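Print this release | E-mail this release

Rusolo completes comparison of two finger pad compounds for hand-held grippers

11th February

Rusolo has completed a bench and household comparison of two finger pad compounds for its hand-held parallel gripper. The trial measured grip retention on small soft goods and light cartons, the two item classes that produced most of the slip reports logged against the earlier pad.

Each compound was tested over 40 placement cycles per item class. Operators placed each item upright in an open box, released it and withdrew the fingers. A cycle was recorded as a fault if the item rotated in the grip or if the operator had to re-grasp. Household trials were run on a bed, a compliant surface, to complement the rigid bench fixture. 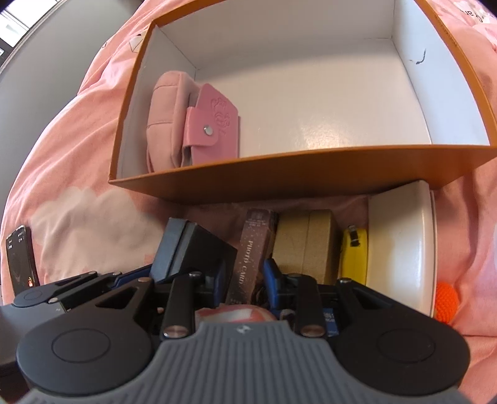
Hand-held grippers with dark blue finger pads, household trial.
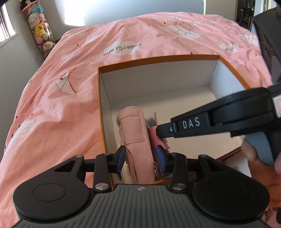 The softer compound, designated Tirar, recorded 2 faults in the soft goods class. The harder compound, Zeven, recorded 28. Results for light cartons did not separate the two compounds, and the test group has made no recommendation for that class.

"Padded fabric deforms before it loads the pad evenly, so the softer face has an advantage at low closing force," said Azadeh Naseri, test engineer. "We have not yet characterized wear. A softer pad will need replacing sooner, and we want that interval on paper before we change the standard part."

Wear testing of both compounds begins in March under Houshang Shojaei. Pad geometry, linkage and fastener positions are unchanged, and either compound can be fitted to existing units without recalibration.

Media contact: Homa Golestani, Rusolo
© Rusolo. All rights reserved. | Back to top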